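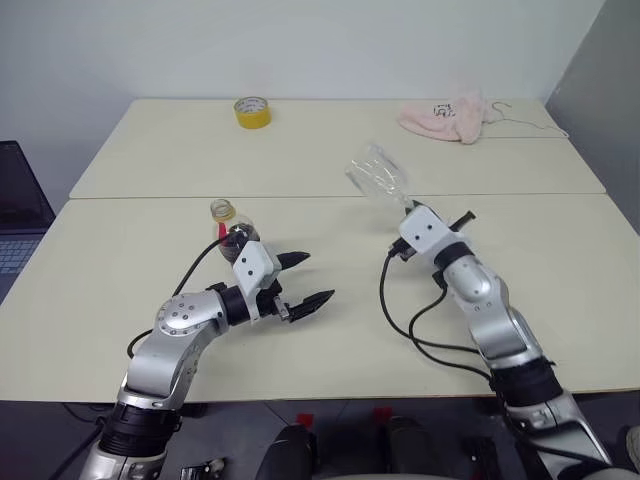

¿Por qué se separan los envases con contenido de los envases vacíos antes de clasificarlos por material?

Porque el líquido retenido modifica la masa del envase y puede pasar a las demás piezas del lote, lo que invalida el pesaje posterior de la fracción plástica.

3.2. Superficie de trabajo y disposición de los objetos

La clasificación de objetos menudos se estudió sobre un plano de trabajo formado por dos tableros rectangulares de color crema, colocados uno a continuación del otro. La línea de unión discurre en sentido transversal y se utilizó como referencia para distinguir la zona próxima, destinada a la manipulación, de la zona distante, destinada al depósito provisional. No se trazaron marcas adicionales sobre los tableros. En los ensayos previos realizados en Cidstead, las marcas adhesivas se desprendían con la limpieza y dejaban restos que alteraban el deslizamiento de las piezas ligeras.

El tono claro y uniforme de la superficie favorece la localización de objetos opacos y saturados, pero reduce el contraste de los envases transparentes, cuyo contorno se percibe sobre todo por los reflejos de las aristas y de los nervios del cuerpo. Esta asimetría se tuvo en cuenta al definir las categorías. El inventario de partida, registrado en Dilix, comprende 2245 entradas distribuidas en ocho categorías: envases vacíos, envases con contenido, tapones, cintas y rollos, textiles, cordones, papel y varios. Cada entrada recoge el color dominante, la capacidad nominal cuando procede y la posición de reposo del objeto.

Los objetos de color amarillo se trataron como grupo de control para la variable de contraste. Son visibles desde cualquier punto del plano y su codificación no generó discrepancias, con independencia de su tamaño.

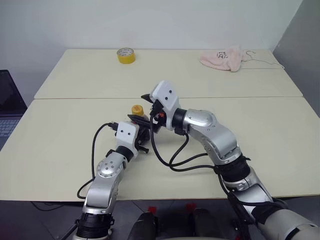
Figura 4. Objeto amarillo de pequeño tamaño en las inmediaciones del centro del tablero.

3.3. Criterios aplicados a los envases

Se consideró envase pequeño todo recipiente con una capacidad nominal no superior a 100 ml. Dentro de este grupo se diferenciaron tres estados: cerrado con contenido, abierto con contenido y vacío. El estado abierto con contenido exige mantener el recipiente en posición vertical durante toda la secuencia y limita, por tanto, el orden en que pueden retirarse los objetos contiguos. El envase vacío admite cualquier orientación. En la codificación se anotó, no obstante, la dirección del cuello, dado que determina el giro necesario para depositarlo en el contenedor de destino.

La presencia de líquido se determinó por inspección visual. En los recipientes transparentes con contenido oscuro basta con identificar el nivel; en los de contenido incoloro se recurrió al pesaje, con una resolución de 2 g. El color del líquido no se empleó para inferir su naturaleza. Las etiquetas y los elementos rojos de pequeño tamaño se anotaron en un campo independiente y sin asignarles función, salvo cuando el texto impreso era legible.
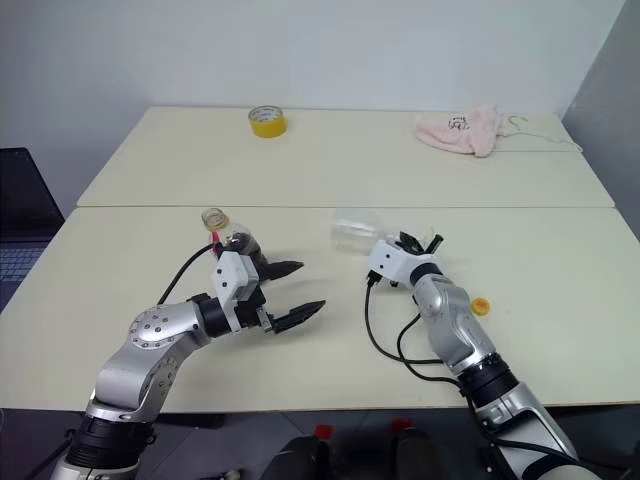 Figura 5. Botella pequeña sin tapón, con líquido marrón oscuro y en posición vertical, y botella transparente vacía en posición horizontal.

La codificación de los estados corrió a cargo de Lucero Arboleda y se repitió en noviembre sobre el mismo material, con la guía Cotham en su versión abreviada. Las discrepancias entre ambas lecturas se concentraron en los envases translúcidos con residuo adherido al fondo, que en la primera lectura figuraban como vacíos. Se adoptó el criterio más restrictivo: todo envase con residuo visible se asigna a la categoría con contenido hasta su vaciado.

Los textiles arrugados y los cordones requirieron una regla propia. Al carecer de forma estable, su posición se describió por el punto más cercano a la línea de unión de los tableros. Cuando un cordón sobrepasaba el borde de la mesa, se registró únicamente el tramo apoyado. El procedimiento seguido por Hầu para los materiales flexibles, basado en la superficie proyectada, se descartó por su sensibilidad a los pliegues.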